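4.2 What the road agent does on the night

Section 4.1 dealt with the agent's job before the doors open. By the time the audience is seated, most of that work has been forgotten by the people it was done for, and the agent moves to a folding chair behind the curtain with a headset and a sheet of paper. At Lumeck, the larger of the two promotions in our study, the sheet was printed. At Grunder it was the back of a catering receipt. We found no difference in how closely the wrestlers stuck to either.

Our field notes cover 14 shows and 60 matches. For each match we compared the plan agreed in the afternoon with what took place in the ring, using the coding scheme in Section 3. The finish, meaning who wins and by what move, survived in all but two cases, and one of those involved a real nosebleed. Everything before the finish was treated as a polite suggestion. Wrestlers dropped holds, swapped the order of big moves, and in one tag match left out the entire middle portion, which the agent had spent most of an hour explaining with salt shakers.

Agents did not seem troubled by this. Joonas Lindqvist, who wrestled for nine years before a bad knee moved him to the chair, told us that a match which follows the plan exactly "looks like two men assembling a wardrobe." He then complained for several minutes about a match that had not followed the plan. We take both statements seriously. An agent wants wrestlers who can improvise, and he also wants them to improvise what he would have chosen himself.

Time is the one matter on which agents turn strict. The headset runs to the referee, who passes messages along while pretending to check a shoulder or scold somebody for pulling hair. We logged 477 of these messages. Well over half concerned the clock, and the most common single message was "go home," the trade's instruction to start the finish. It was also the message most often ignored. Performers told us they had not heard it, a claim we were unable to test, though several of them had heard the word "merchandise" from much farther away.
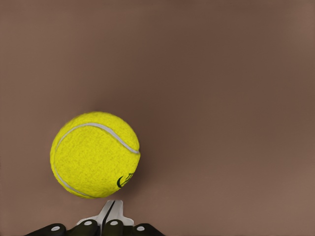

Figure 3. Tennis ball above the gripper (simulated).

Why the message fails is easier to see from the ring side. A wrestler who has just won over a crowd of 200 on a Sunday afternoon has little reason to stop, and the person asking him to stop is behind a curtain. The cost of running long falls on the next match, whose performers are also behind the curtain, stretching and saying unkind things. In the shows we attended, a long opening match almost always produced a short third or fourth match. The main event was never shortened. Tapsell (Section 2) calls this "the tax on the middle of the card," and our notes give no cause to argue with the phrase.

Agents who had wrestled on top themselves were a little more likely to be obeyed, but the effect wore off quickly with younger talent. Paavo Niskanen, once a headliner in the Odar territory, reported that the first-year wrestlers at Grunder called him "sir" and then did whatever they liked. His answer was to meet each of them at the curtain on the way back and say nothing at all. Three wrestlers raised this habit with us without being asked. One described it as the worst part of the job, ahead of the driving and the pay.

This curtain meeting deserves more attention than earlier studies have given it. It lasts around a minute and it is where most teaching takes place. Notes given there tended to be small and practical: sell the arm for longer, face the hard side, stop talking so loudly to your opponent because the front row can hear the next move. Praise was rare and usually took the form of a nod. Wrestlers remembered the nods with surprising accuracy and could tell us the town.

A former performer's on-screen return as an agent is a separate matter. Both promotions used it, typically by sending the agent out to break up a brawl and letting him be knocked down for his trouble. Officially this was done for the story. Lindqvist, who was knocked down at two of our shows, had brought his old boots to both. We return to these appearances in Section 5, where we ask how far an agent's standing backstage depends on the crowd still knowing his name.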